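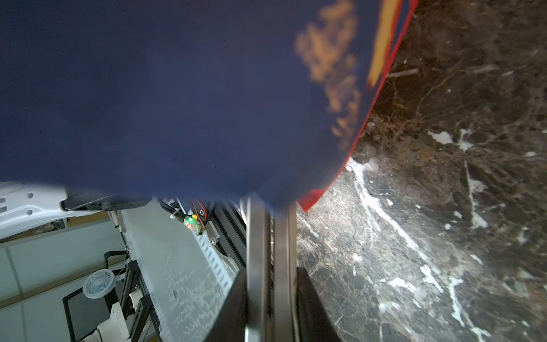 Open day at Olwood, Tultcombe

I visited the Olwood open day in Tultcombe in September, in a group of 36 people. We were in the kitchen room, and our guide was Vilja Oksanen. The subject was packing and serving on a small counter. The room is named Fledeck, I did not learn why.

The counter I liked very much. It is dark marble with many veins, some white and some almost golden, and it takes the light nicely. Veikko Harju, who went with me, asked for the price and was told 3,955 for the whole top. He did not ask more questions after this. 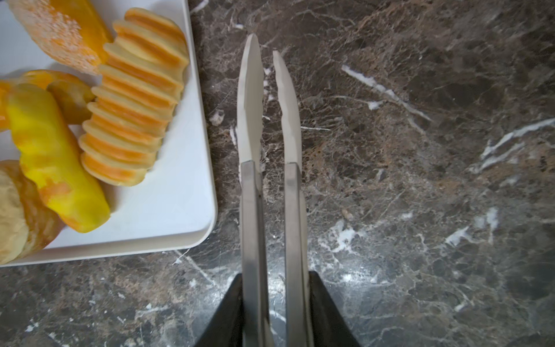 The marble counter at Olwood, with the white tray at the upper left.

The tray was for me the best part. The bread and pastry on it are artificial, but the twisted bread stick made me hungry. There is also a yellow ring cake and a bun with seeds. Next to the tray they keep a red paper gift bag with big white characters on the front.

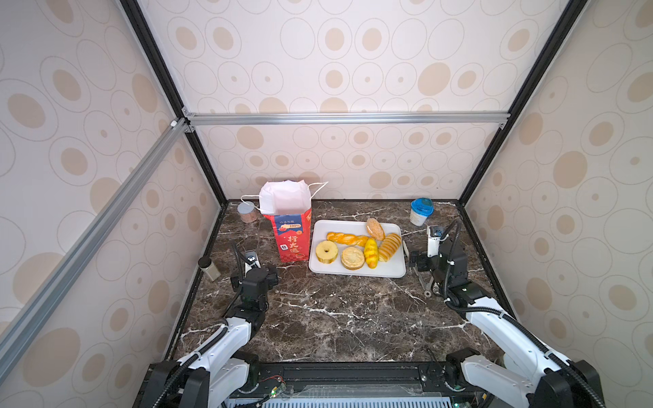 Lunch was in the other building and cost 50 for two persons, with soup. For the way back take bus 109 from the main gate. The stop is on the left side and the sign is small, we walked past it two times.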